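Second Balls and Throw-Ins: What We Learned From One Season of an Amateur Football Club

By Ulises Huaranga
July
6 min read 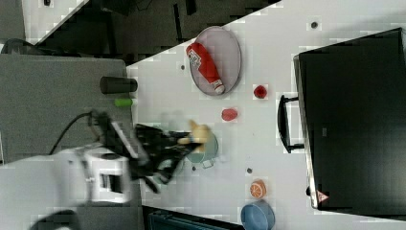
This report is the final work for our course in sport studies. I wrote it together with Séverine Moulin, and our supervisor was Walter Llanos. The topic is the throw-in, and mainly the question of how often a team still has the ball a few seconds after it has taken one.

When we proposed the topic, our classmates thought it was a little strange. Most of them chose pressing, set pieces or injuries. But I have played as a left back for many years, and a left back spends a large part of his Sunday life with the ball in his hands, looking for a teammate who is not marked. I have lost the ball in this way more times than I want to remember. I wanted to know if this was only my problem or if it is a problem of the game at our level.

The club

We worked with Stondodton, a men's team in the regional amateur league. The head coach is Oskari Halonen. He gave us permission to use the video of the home games, and he let us attend training in the evening, from seven o'clock. The team trains on artificial grass and plays on natural grass. The players told us this is important, as the ball bounces higher on the training field and the receiver of a throw gets used to a chest control that does not come in the same way in the game.

The team plays 4-3-3 in most games and changes to 4-4-2 when it is losing. In the spring they lost their first-choice right back to a knee injury, and a midfielder played in that position until the end of the season. I mention it because it affects the results from the right side, and we come back to it later.

What we counted

We watched eight home games completely. In these games Stondodton took 307 throw-ins. For each one we wrote down the zone of the field, the player who threw, the direction (forward, sideways or back), and who had the ball after six seconds. If the ball went out again and the throw was still for Stondodton, we counted it as "kept." Séverine did not agree with this rule at first. She said that a team which wins a second throw has not really kept the ball, it only has another chance to lose it. We discussed this with Walter and he advised us to keep the rule but write it clearly, so I am writing it clearly.

The choice of six seconds also needs a word. In the professional studies we read, different authors use different times. We tried with a longer time in the first game and we found that we were then measuring many other things, for example a bad long pass from the center back who received the ball with no pressure. With six seconds we stay close to the throw itself.

We both watched every game separately and then compared our sheets. Where we did not agree, we watched again together. The most difficult cases were the second balls, when the receiver jumps with a defender, the ball falls between three or four players and no one controls it for a while. For these we created a fourth category called "open." It is not elegant, but it was better than forcing an answer.

Results in the defensive third

The throws near the own goal were the weakest. The full back almost always threw down the line, toward the winger, who had his back to the field and one opponent directly behind him. The opponents in this league know it very well. They leave the center back free, they close the line, and they wait. The throw down the line was lost in the majority of cases in this zone, while the throw back to the center back or to the goalkeeper's side was almost always kept.

I asked the coach why the players do not throw back more often. He said they are afraid of the mistake. If the ball is lost near the corner flag, no one remembers it on Monday. If the center back loses it in front of the goal, everyone remembers. I think this is a serious answer, and our numbers cannot say that he is wrong, as we did not measure how dangerous each loss was.

Results in the middle third

In the middle the directions were more mixed. The left side kept the ball clearly more than the right side. Our first idea was that the left back was simply better. After watching again we think the reason is more in the movement. On the left, the midfielder and the winger changed places before the throw, and this opened a small space for two or three seconds. On the right, the replacement full back often waited too long. The players in front of him had already made their runs and were standing still when he finally threw.

Results in the attacking third

Stondodton has one player who can throw up to the penalty spot, and from the attacking third the team used the long throw almost every time he was near. It produced two goals in the games we watched, both from the second ball and not from the first contact. The other long throws were mostly headed away by the first defender. Two goals is a lot for an amateur team, so I understand why the coach likes it. I only want to add that the short throw in this zone was tried so few times that we cannot compare the two.

The training exercise

After the first four games we presented our numbers to the team, and Oskari asked us to help with one exercise. It is played in a box next to the touchline, four against four, and always starts with a throw-in. The thrower must release the ball in a short time, and he must come into the field immediately after, to be the free player. This last part was the most useful. In the first four games the thrower was often still standing outside the line, watching his teammate lose the ball.

In the last four games the team kept the ball more often in the middle third. In the defensive third there was no change that we would dare to call a change. The opponents were also different, and one of these games was played in heavy rain, so we cannot say that the exercise is the cause.

Limits of the work

Eight games of one team is a small sample. The video comes from one position near the halfway line, and the far corner is difficult to see. We had no away games. I also know some of the players personally, and it is possible that I was more generous with them in the doubtful cases than Séverine was. If we did it again, I would ask for a third person to do part of the counting, and I would include the throw-ins of the opponents from the beginning.

We want to thank the players, who answered our questions after training when they wanted to go home, and Consuelo Arango, who corrected the first version of this text.

Recent student projects

Goalkeeper Distribution Under Pressure in Youth Football
Penalty Routines: Interviews With Twelve Takers
The Brelta Derby and Its Supporters
Small-Sided Games and Running Distance at Usuga
Why Do Referees Leave After the First Season?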